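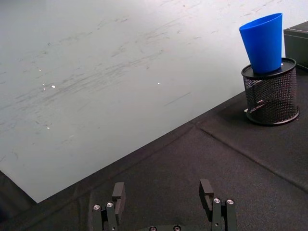 Custa Interior Matte is a water-based wall finish for classrooms, workrooms, corridors, and other spaces where walls are touched, bumped, and cleaned on a regular basis. It is produced by Estero and supplied to schools, clinics, and property managers as well as to individual customers.

The finish dries to a low-sheen surface that softens the look of minor unevenness in older plaster. It may be applied over sound, previously painted walls, new drywall that has been primed, and masonry that has fully cured. It is not intended for floors, work surfaces, or areas exposed to standing water.

## Color selection

Custa Interior Matte is offered in the Šimek palette, a group of muted grays, greens, and blues developed under the direction of Sang-wook Pyo, color manager at Estero. Pale shades make a narrow room feel wider but show marks more readily. Where chairs, carts, or equipment stand against the wall, a middle tone is recommended up to chair height.

Colors should be judged on a painted sample board in the room itself, in the morning and again under evening lighting. Dark furnishings and table coverings can make a pale gray wall appear bluer than it does on the printed card.
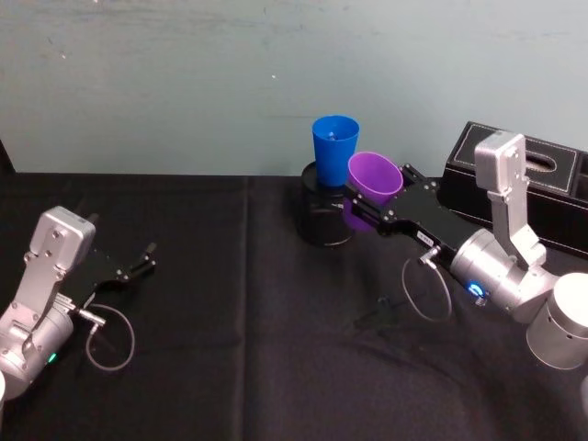
*Pale blue-gray wall behind a table with a black cloth.*

## Surface preparation

Walls must be clean, dry, and firm. Remove loose paint, fill chips with a fine interior filler, and sand the repair level with the surrounding surface. Grease should be washed off with a mild detergent and the wall rinsed with clean water. Bare filler requires a spot coat of Enenow Wall Primer — untreated repairs may show through as dull patches.

Turn off power at the breaker before removing outlet covers.

## Application

Stir thoroughly before and during use. Apply two coats by brush or short-nap roller, allowing two hours between coats. Keep a wet edge and finish each wall without a break. Do not thin the product. Tools may be cleaned with warm water.

## Care and touch-up

The finish reaches full hardness after seven days and should not be washed before then. Light scuffs may be removed with a soft damp cloth, working from the outside of the mark inward. Abrasive pads will polish the surface and leave shiny areas.

For chips, apply a small amount of paint from the original batch with an artist's brush.

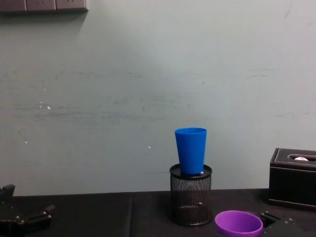 ## Ordering and returns

Custa Interior Matte is sold by the can and by the case. Orders for a single room should be placed together so that all cans come from one batch. Unopened cans in stock colors may be returned within 30 days of delivery. Custom-tinted paint cannot be returned.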